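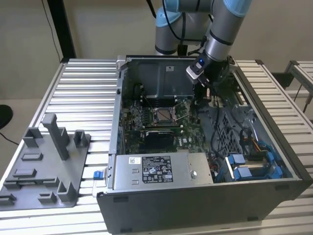 To: Equipment Reuse List
From: Prundbridge Equipment Office
Date: 5th July
Subject: Re: Processors and power supplies in retired desktops

Trodier Surplus Desk wrote:

> We have received a further pallet of desktop towers from the Baysal
> building. Several have had the processor taken out before delivery.
> Should these be recorded as incomplete and sent for scrap, or may they
> be held for parts? Please also confirm whether the power supply is to
> stay in the case.

Thank you for your inquiry. The office confirms the following for all sites.

A tower with an empty processor socket is not to be scrapped for that reason alone. It should be recorded as "board only" and held for parts until the end of October. The socket lever and metal frame must remain with the board. Contacts in an open socket are easily bent, and a plastic cover should be fitted where one is available. Please do not use tape.

The power supply is to stay in the case unless it has failed its test. Where it is removed, the regulatory label must be left in place and readable, as the receiving department will not accept a unit without it.

Expansion cards are to be listed on a separate line of form 949 -- one line for each card, including cards that do not work. Memory should be taken out, bagged and returned to the Jerkivov store. Sites may keep up to five spare modules for their own repairs.

Drive bays must be checked before any case leaves the building. If a drive is found, set the tower aside and notify this office within three working days.

Towers should be opened lying flat on the bench, and side panels kept with their own cases -- the last delivery included panels that fitted none of the machines.

Questions may be sent to the list.

Prundbridge Equipment Office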